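# Cluvgate demonstrations: questions we keep getting

Maintained by Rory Cowie. Last edited December 14, 2025.

**How many demonstrations do you have?**

616 after review. A bigger total went around in August. It included aborted attempts and one session saved under two names. Please stop quoting it.

**Is that enough?**

For what? It may be enough to train a policy that does well on the tables we recorded. I have seen no evidence that it is enough for a table we didn't record, and the Lostley write-up doesn't offer any.

**Who drives the hand?**

Three operators, in turns. They have different habits, and the model learns the habits along with the task. One of them pauses before every grasp. So does the policy.

**Why do you clutter the table?** 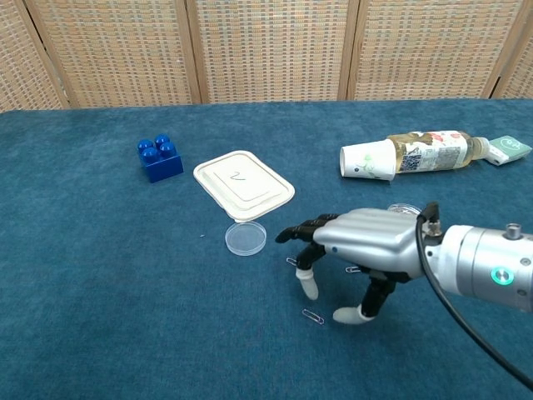
Clutter is the part of this collection I would defend. A hand trained on one object in the middle of a bare surface mostly learns where the middle is. We want things that are flat, see-through, thin or partly hidden, and we want them close together. A petri dish resting against a lid, with the blue carpet showing through it, tests a vision model harder than a toy block does, and paper clips lying under the fingers are worse again. Whether the policy sees any of these or just repeats a path is a separate question, and training loss won't answer it.

**Skulletura says its method needs only eight examples per task. Why collect more?**

Ask which eight, and who picked them. We tried small sets and the results swung wildly depending on the choice.

**Do you keep failed attempts?**

Yes, in a separate folder with a label. MacAulay wants them mixed in. I'd like to see a comparison first.

**What counts as a success?**

The target object is lifted and held for 2 seconds. That's a low bar. It ignores anything knocked over on the way, so read our success rates with that in mind.

**Can I use the data to compare robots?**

I wouldn't. It all comes from a single setup.

**When is the next release?**

After the labels have been checked by a second person. There is no date.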